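Linen and Laundry Service: Changes for Residents from July

The Brenddale Residences office has completed its review of the linen and laundry service and will introduce several changes at the start of July. The review followed a large number of written comments from residents, most of them concerning late returns, missing items and the limited hours of the ground floor laundry room. The main points are set out in this item. A printed copy is available at the front desk.

Collection of bed linen will move from once every two weeks to once a week. Residents on the Wuyts side of the building should place their bags outside the door before 8 a.m. on their assigned morning. Residents in the Kulard wing may continue to use the chute on each landing, which has been repaired and fitted with a new latch. Clean sets will be returned by 4 p.m. the following day. Each set consists of two sheets, a duvet cover and two pillowcases, and additional pillowcases may be requested without charge.

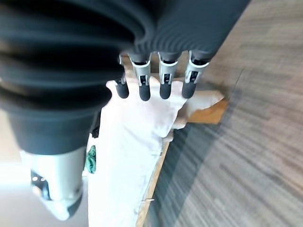 Hand and sleeve, photographed indoors.

Personal clothing remains a separate service. It is not included in the weekly linen collection and should not be placed in the linen bags, where it is easily lost among the sheets. In the past year more than 80 garments were found in this way, and many could not be returned for want of a name. Residents who use the clothing service are asked to label every item at the collar or waistband. Iron-on labels may be ordered through the office in packs of 15, and staff will attach them on request.

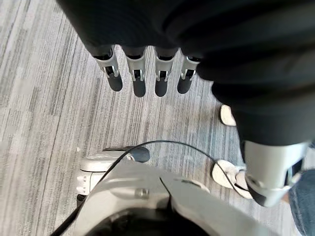 Dark clothing calls for particular attention under the new arrangements. The machines installed this spring wash at a higher temperature than those they replaced, and several residents have reported that black items came back faded. Ayman Sayegh, who supervises the laundry, has therefore set aside a cooler cycle for dark fabrics each afternoon. Black cloth that creases softly, like the fabric draped over the fingers here, should be turned inside out, folded once and placed in the gray bag. Items marked for dry cleaning will be sent out to Gasach and charged to the resident's account at the end of the month.

The self-service laundry room will open at 6 a.m. and close at 10 p.m. throughout the week. Two of the older dryers have been removed, and a long folding table now stands in their place. Residents are reminded to clean the lint filter after each load and to collect their washing promptly. Laundry left in a machine after closing will be moved to the shelf beside the door, where it will be kept until the next morning — after that it will be taken to the front desk.
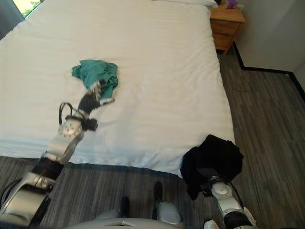 Residents who prefer to supply their own bedding may continue to do so. Privately owned sheets and duvets can be washed through the weekly collection if they are labeled and listed on the form, but the office cannot accept wool blankets, electric blankets or weighted covers. Fees for private bedding are unchanged for the present year.

Questions about the new schedule may be addressed to Leandro Alcaraz at the residents' office, in person or by a note left in the office mailbox. Requests for a different collection morning should reach him before the end of June. Lost property from the laundry may be viewed at the front desk between 2 p.m. and 4 p.m.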